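Re: [clastlow-users] Groundwater table drifts upward after restart, 32-layer runs
Date: 2024-02-01
List: clastlow-users

On the drift after restart, an earlier poster wrote:

> We run Clastlow on the Plirkness catchment, daily steps, 32 soil
> layers, free drainage at the bottom. A cold start followed by a
> continuous run gives a stable water table. If the same run is stopped
> in August and restarted from the saved state, the water table climbs
> by a few centimeters over the first weeks and never comes back down.
> The forcing files are identical. The parameter file is identical. I
> have checked the date handling and there is no repeated or skipped
> day. The mass balance line in the log closes to rounding error in
> both runs, so I do not understand where the extra water is coming
> from.
>
> Has anyone seen this? Is the restart file complete? The manual says
> it holds "all prognostic variables" but does not list them.

I have seen it. The restart file is not complete, at least not for your configuration. It stores soil moisture per layer, snow water equivalent, canopy storage and the depth of the water table. It does not store the pressure head. On restart the head is rebuilt from soil moisture through the retention curve.

For unsaturated layers the rebuild is harmless. The curve is monotonic there and you get back the head you saved, apart from the last digit or two. For saturated layers it is a real loss. Moisture equals porosity over the whole range of positive head, so the inverse has no unique answer, and the code picks zero. Every layer below the water table comes back with a head of zero, where it should increase with depth.

The first solver step then sees no pressure gradient in the saturated zone and only the gravity term remains. The layers above the water table go on draining as before. The bottom layer, which should be pushing water out under the full weight of the column, pushes out less than it should. The gradient recovers within a few steps, but the water held back in the meantime stays in the profile. That is your extra water. The balance closes because nothing was created. It was only kept.
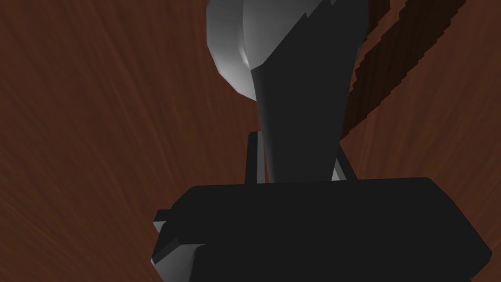 The reason you see it in August and may not see it at other times is the position of the water table. If the table is below the modeled column, no layer is saturated and the rebuild is exact. If it is high, more layers are affected and the offset is larger. I would expect a restart in a dry month to match the continuous run closely. You can check this cheaply by restarting from two different dates and comparing the depth of the table on the first ten output days.

Why it never comes back down is a separate question, and I am less sure of the answer. In a column with true free drainage the offset should decay. I suspect that your bottom boundary is not free drainage in practice. In versions that read the older parameter layout, the boundary flag is taken from column 2 of the header line, and a blank there is read as zero, meaning no flux. Please look at the line the program echoes at startup. It should say

 lower boundary: unit gradient

If it says

 lower boundary: closed

then the drainage in your water balance is all lateral, and the slow decay is explained.

There was a second question in your message, further down, which I left out of the quote for length. You asked whether 32 layers are enough. It depends on where you put them. With uniform spacing you waste most of them at depth, where nothing changes from day to day, and the top layer is too thick to resolve evaporation after rain. We use a geometric spacing, starting at 2 cm at the surface. The spacing should also be checked near the usual range of the water table, as a thick layer there makes the table move in jumps. The depth printed in the output is interpolated inside the layer, so the jumps are smoothed and easy to miss. Plot the moisture of the individual layers and they become obvious.

For comparison, this is our setup at Skikville, where I tested the restart problem:

 cells in the grid: 612
 layers per cell: 32
 time step: 3 hours
 lower boundary: unit gradient
 solver: mixed form, modified Picard
 convergence test: on head, not on moisture

The last item matters more than it appears to. With the test on moisture, a saturated cell passes at once, whatever its head is doing, and the restart error gets through the first step without a single extra iteration. With the test on head the solver works harder on that step and you can see it in the log. In our case the iteration count on the first step after restart went up sharply in the wet cells and did not change in the dry ones. If you have iteration logging switched on, that is the quickest diagnosis I know of.

There are three ways around the problem.

1. Write the head yourself. The output module can dump head for all layers on a given day. Convert the dump to the restart layout and set the read option to "head" in place of "theta". The code then computes moisture from head, which is unique in both zones. This is exact. It is also tedious, because the dump is ordered by layer and the restart file by cell, and the conversion script in the tools folder assumes a square grid.

2. Patch the rebuild. In the routine that inverts the retention curve, the saturated branch sets the head to zero. Replace it with the depth of the layer center minus the stored depth of the water table. This assumes a hydrostatic profile, which is wrong in detail if you have strong vertical flow, but far closer than zero. It takes four lines. The water table depth is already in the restart file and is read before the call, so no change to the argument order is needed. You do have to pass it in.

3. Discard a spin-up period after each restart. I don't recommend it. With a unit gradient boundary the offset fades and you only lose the output. With a closed boundary it does not fade and the spin-up does nothing.

We use the second. After the patch, the restarted run at Skikville followed the continuous run to within the solver tolerance in all but a handful of cells. Those cells lie on the valley floor along the river, where there is upward flow and the hydrostatic assumption fails. The remaining difference was gone before the end of the first month.

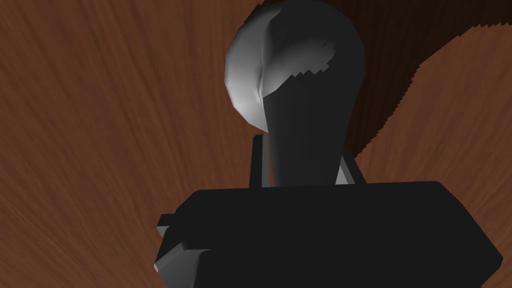
One caution about the patch. The stored water table depth is positive downward, measured from the surface. The layer depths in the same routine are also positive downward, but measured from the top of the first mineral layer. If you have an organic layer switched on, the two differ by its thickness and you will introduce a constant error in head. Add the thickness before you subtract. I did not do this the first time and spent a good part of a week on the result.

A perched water table is another case the patch does not handle. The restart file holds one depth per cell. If a cell has a saturated lens above a clay layer and a regional table further down, the stored value is the upper or the lower one depending on the search direction, and the search direction was changed at some point without a note in the release file. In the version I have, the search runs from the bottom up and stores the first unsaturated layer it meets, so the lens is ignored. The patched formula then returns a negative head for the saturated layers in the lens, which the solver does not like. I guard against it by taking the larger of the computed value and zero. The lens therefore starts with the old behavior, and the rest of the column with the new one.

You also mentioned that the Hosoda conductivity option gives a different drift from the default. I can reproduce that. The Hosoda option averages conductivity between layers with a geometric mean, and the default uses an arithmetic one. At the interface between the last unsaturated layer and the first saturated layer, the geometric mean is the smaller of the two, often by a wide margin in coarse soil. Less water crosses that interface per step. During the few steps in which the saturated zone has the wrong gradient, less arrives from above, so the offset is smaller. The option is not more correct on restart. It only responds more slowly to the same error.

If you are going to compare the two options, compare them in continuous runs. Any comparison that includes a restart mixes the two effects and can't be untangled afterwards.

A few smaller points, in no order.

The state file is written in single precision even when the program is built in double. For soil moisture this is adequate. For head it is adequate in wet soil and poor in very dry soil, where the values are large and negative. If you take the first route above, write the dump as text with enough digits and don't go through the binary file.

The log prints the balance error as a fraction of cumulative precipitation. After a restart the cumulative sum starts again from zero, so the fraction is large for the first days and then falls. It looks like an error correcting itself. It is only the denominator growing. Look at the absolute column.

The restart date in the file name is the last completed day. The date in the header is the next day to be run. Both are right, and they differ by one. You say you have checked this, so I mention it for the archive.

The limit on steps in a single output file is 3618 in the build I use. A three-hour run passes that in the second year, and the program opens a new file without writing the grid header again. Scripts that read the header from each file will fail on the second one. Daily runs reach the limit much later, so you may not have met it yet.

I can post the patch as a diff against the current source if there is interest. It touches one routine and the call to it. I have not tested it with the frozen soil option, where the retention curve is modified by ice content and the saturated branch is reached at a moisture below porosity. I would expect trouble there. If someone on the list runs Clastlow in a cold catchment with restarts in winter, a comparison of restarted and continuous runs would be useful, patched or not. Please include the startup echo and the iteration log for the first ten steps.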